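Booking the June trip (and why I have nineteen tabs open)

March 2, 2018

So we're doing it. Five adults, one house, one ferry, first full week of June, and as of last night there is money down and I can't chicken out anymore. I've had a bunch of you asking in the comments whether the Jerkport thing was still happening after last year's mess, and yes! It is! I've spent most of my evenings this week on it, so you're getting the long version. Get a drink.

For anybody new, Jerkport is a little harbor town that my friend Sewwandi Roy has been going to since she was a kid. One main street, a long gray beach, a place that sells fried clams out of a window. We tried to go last summer and left it way too late, and ended up with two nights in a motel out by the highway where the ice machine ran all night on the other side of my wall. I said never again and I started early this time. Maybe too early, if you ask Shafiq, who thinks any vacation booked more than a month ahead is basically a dental appointment. He's coming though. He complained in the group chat for three days and then sent his deposit before anyone else did.

The house

We looked at a lot of houses. I say we, I mean me and Sewwandi sending each other links at midnight. The ones right on the water were crazy money, and the cheap ones all had that thing where the listing says sleeps eight and then you get to the end and six of the eight are on a pull-out. I am 41. I'm not doing a pull-out for a week.

What we finally got is up the hill behind the church in a part of town they call Trerby (it used to be its own village, I think, and people who live there are still a bit touchy about it). It has 4 bedrooms, a porch all the way across the front, and a kitchen with an oven that the owner described on the phone as "moody." Dionysis has already claimed he can handle a moody oven. He also claimed he could handle the camp stove in 2015 and we ate crackers that night, so I'm packing crackers.

Five people and four bedrooms means two people share, and Sumaiya and Sewwandi volunteered, so I don't have to write that email. Thank you both, I owe you clams.

The owner wanted a third down and the rest when we get there. I asked her straight out what happens if we have to cancel and she was nice about it, but the answer was a little fuzzy, so I asked her to put it in writing. She did, the same day. If we cancel before the middle of May we get everything back except a cleaning fee, and after that we lose the deposit. I can live with that. Please, please ask this question before you send anybody money. I didn't last year, and that's how I came to pay for one night in a cabin I have never set foot in.

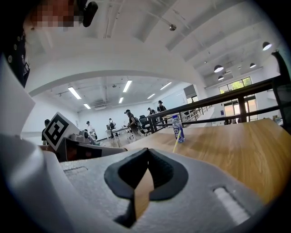

Getting there

Okay so there are two ways to get to Jerkport from here and I have now gone back and forth on them so many times that Dae-han muted me.

You can drive the whole way, which takes you around the top of the bay and through Trestdale, and in June that road is one lane each way with campers on it. Or you can drive to the ferry, take the ferry, and be sitting on the porch by lunch. The ferry is the Pretorius, it's been running since forever, and it takes 60 minutes if the water is flat. It costs more once you add the car. But then you take off the gas and the diner stop (there's always a diner stop, Dionysis needs pie) and the gap gets pretty small.

Here's where I messed up a little. I booked the passenger tickets first and figured I'd add the cars later, and cars are a totally separate thing! They only hold so many spots on each crossing and the good morning one was already getting full. In March! I called, and I was on hold for 20 minutes listening to what I'm pretty sure was a steel drum version of a Christmas song, and then a very patient woman found me two car spots on the 9:15. If you're doing this, book the car and the people at the same time, on the same screen. There's a little box for it. I scrolled right past the little box.

Coming home we're on the afternoon boat, which I fought for. Checkout at the house is ten, so we'll have a few hours with all our stuff in the cars and nowhere to be, and I think that might be the nicest part. Last swim, last clams, somebody falls asleep on a bench.

Money, and the spreadsheet everyone makes fun of

Yes, there's a spreadsheet. It has tabs. One of the tabs is called Snacks and I stand by it.

The way we split things is pretty simple. House gets divided by five, even though the front bedroom is clearly nicer, and we draw for that one when we arrive. Ferry cars get divided by whoever is in the car. Groceries go on one card and we settle up on the last night, and restaurants everybody pays their own. We used to split restaurants too, and then there was a year when one person had the lobster every single night (you know who you are, and it was good lobster, no hard feelings) and after that we stopped.

I also put in a line this year for stuff going wrong. It's not a lot, just a cushion, and if we don't touch it we blow it on a fancy dinner at the end. Sumaiya says that means we'll all be secretly rooting for nothing to break, and I said good.

On the insurance thing, a few of you wrote to me about this after the last post. I went and read the policy on my credit card properly for the first time, and it covers a lot less than I'd been telling people. It'll help if I get sick and can prove it with a doctor's note. It won't do anything if the ferry gets called off for weather, or if Shafiq's boss suddenly needs him. So I bought a small separate policy for my share and sent the link around. Two of the others bought it too. Dae-han says he'll risk it. We'll see, Dae-han.

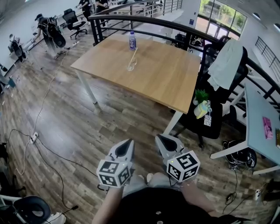
The other thing I did early this year was ask everyone what they want out of the week, which felt kind of dorky but I'm so glad I did. Last time I had us up at seven for a bird walk and I found out afterward that exactly one person wanted to see birds, and it was me. So I asked each of them for one thing they really want to do and one thing they really don't.

Sewwandi wants to walk out to the lighthouse at low tide, and she doesn't want to cook on the first night. Sumaiya wants to read three books and doesn't want to be asked how the book is. Dionysis wants to rent a boat (pray for us). Dae-han wants to play cards on the porch every evening, and he doesn't want to play charades, ever, under any conditions, in this life. Shafiq wrote "sleep" for the first one and "alarms" for the second one. I want to see the birds, but I can go by myself with a thermos and be back before anyone's up.

When you put it all down like that there's hardly anything that clashes. There are really only two things that need a plan, the lighthouse because of the tide, and the boat because you have to reserve it. The tide tables for June are already up on the harbor website, and there's a good low one right in the middle of our week, late in the morning. I wrote it on the kitchen calendar in red.

What I still have to do

Call the boat place. They don't open for the season until April and nobody answers the phone, so I left a message and I'll try again.

Find the beach chairs. I know I own four and I can only find one, and it's the one with the rip.

Figure out who's bringing the big cooler. Dionysis has the big cooler but he also has the small car. Shafiq has the big car and says his trunk is "for his things," and I'd love to know what things, Shafiq, you're bringing a pillow.

Ask the owner about the outdoor shower. The listing has it, the email she sent didn't mention it, and I really want there to be an outdoor shower.

Get the tires looked at before we go. Mine are fine for driving around town but I don't love them for that last stretch before the ferry, where the road gets patchy.

If any of you have been out that way and know somewhere good for breakfast that isn't the bakery by the dock, tell me in the comments. I like the bakery, but the line was out the door both times I tried it. And if anyone has opinions about whether you can get a decent tomato in Jerkport in early June or whether I should bring my own, I would like to hear those too. Sewwandi says bring them. Her mother says bring them. I'm probably bringing them.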